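양팔 셀 설치와 일상 점검
강의 노트, 11월
작성: Wiebke Hellwig

이 노트는 실습실의 양팔 셀 Karton을 다룬다. 종이 상자와 투명 용기를 나누어 담는 작업용 셀이고, 제어 프로그램은 Orna를 쓴다. 프로그래밍은 다음 시간에 하고, 오늘은 용기 배치, 그리퍼 케이블, 기준 자세 확인까지만 한다. 실습 전에 한 번 읽고 올 것. 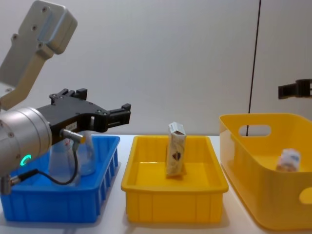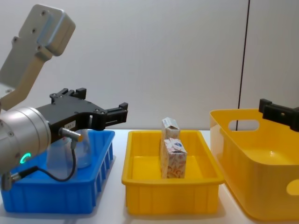
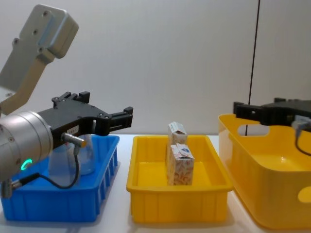
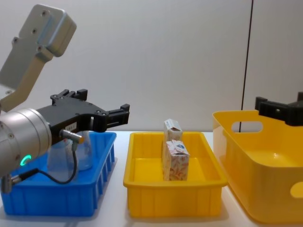 파란 용기, 얕은 노란 트레이, 깊은 노란 바구니 순으로 왼쪽부터 놓은 배치

1. 작업대와 용기

용기 위치는 Orna의 배치 파일에 저장되어 있다. 원점은 작업대 왼쪽 앞 모서리이고, 얕은 노란 트레이의 중심은 원점에서 오른쪽으로 686 mm 지점이다. 줄자로 재서 맞추고, 차이가 4 mm를 넘으면 용기를 옮긴다. 배치 파일의 숫자를 고쳐서 맞추지 않는다. 작년에 조마다 숫자를 고쳐 놓는 바람에 뒤 조가 오전 내내 원래 값을 찾은 일이 있다.

용기끼리는 붙이지 않는다. 사이에 작업대 면이 보일 만큼 띄운다. 붙여 놓으면 한쪽이 밀릴 때 옆 용기까지 같이 움직이고, 어느 쪽이 먼저 틀어졌는지 알 수 없게 된다.

깊은 바구니는 벽이 높아서 팔이 들어가는 높이를 따로 잡아 두었다. 얕은 트레이의 진입 높이를 그대로 복사하면 손가락이 테두리에 닿는다. 바구니를 다른 것으로 바꾸었을 때는 테두리 높이를 새로 재고 배치 파일 담당자(Dalva Camargo)에게 알린다.

상자는 세워서 넣는다. 윗날개가 들려 있거나 구겨진 상자도 그대로 쓴다. 다만 날개가 손가락이 들어갈 자리까지 벌어져 있으면 손으로 눌러 접어 둔다.

2. 그리퍼와 케이블

작업대에 손을 넣기 전에 반드시 정지 상태로 두고, 티치 펜던트는 조원 한 명이 들고 있는다. 커넥터를 빼거나 꽂을 때는 전원까지 내린다.

점검 순서는 다음과 같다.

가. 그리퍼 몸체의 나사를 육안으로 본다. 머리가 떠 있는 것이 있으면 Hegarty 토크 드라이버로 조인다. 일반 육각 렌치로 조이지 않는다.
나. 그리퍼 쪽 커넥터의 체결 링을 손가락으로 돌려 본다. 돌아가면 덜 잠긴 것이다. 공구로 잠그지 않는다.
다. 케이블은 손목 쪽으로 돌아오는 고리 모양의 여유를 남긴다. 여유가 너무 짧으면 손목이 돌 때 커넥터가 당겨지고, 너무 길면 용기 테두리나 안에 든 물건에 걸린다.
라. 손목을 양쪽 한계까지 저속으로 돌리면서 케이블이 팽팽해지는 지점이 있는지 본다. 있으면 멈추고 고리를 다시 잡는다.
마. 오른팔도 같은 순서로 한다. 오른팔은 바구니 위에서 대기하므로 늘어진 케이블이 바구니 안쪽으로 내려가지 않는지 한 번 더 본다.

케이블 피복에 눌린 자국이 있으면 테이프로 감지 말고 교체한다. 예비 케이블은 Lalholm 서랍장 둘째 칸에 있다. 쓴 사람은 장부에 적는다.

3. 기준 자세 확인

양팔을 대기 자세로 보낸다. 손가락은 연 상태, 물건은 잡지 않은 상태여야 한다. 대기 자세에서 두 그리퍼는 모두 작업대 가운데를 향한다.

Orna 화면에서 두 손가락 끝 사이의 거리를 읽는다. 기준값은 983 mm이다. 이 값이 어긋나면 대개 한쪽 손가락을 다시 달면서 끝까지 밀어 넣지 않은 경우이므로, 화면의 값과 줄자로 잰 값을 함께 적는다. 화면은 983인데 줄자가 다르면 손가락 쪽을, 둘 다 다르면 관절 원점을 먼저 의심한다.

열림 폭도 확인한다. 완전히 열었을 때 손가락 안쪽 면 사이가 약 67 mm이면 된다. 닫을 때 한쪽 손가락만 늦게 움직이면 그 상태로 작업을 돌리지 말고 조교를 부른다.

4. 자주 나오는 문제

- 상자를 집다가 앞으로 넘어뜨린다: 트레이 위치가 밀린 경우가 가장 많다. 1번으로 돌아가서 다시 잰다.
- 투명 용기를 인식하지 못한다: 조명 반사를 먼저 확인한다. 실습실 블라인드를 내리고 다시 시도한다. 인식 설정은 이번 과제에서 건드리지 않는다.
- 그리퍼 통신이 끊겼다 붙었다 한다: 커넥터, 케이블 고리, 손목 아래쪽 체결부 순서로 본다. 재부팅으로 한 번 살아났다고 끝내지 말고 손목을 돌려서 재현되는지 확인한다.
- 상자 두 개가 한꺼번에 딸려 온다: 상자 사이가 너무 가깝다. 손가락 한쪽이 들어갈 틈을 두고 다시 세운다.

5. 제출물

조별로 점검표 한 장. 잰 값은 반올림하지 말고 읽은 그대로 적는다. 다시 맞춘 항목은 맞추기 전 값과 후 값을 둘 다 적는다. 점검표에 빈칸이 있으면 돌려보낸다. 다음 시간은 점검표를 낸 조부터 셀을 쓴다.

문의: Wiebke Hellwig, 실습실 조교 책상 | 강의 자료 무단 전재 금지 | 맨 위로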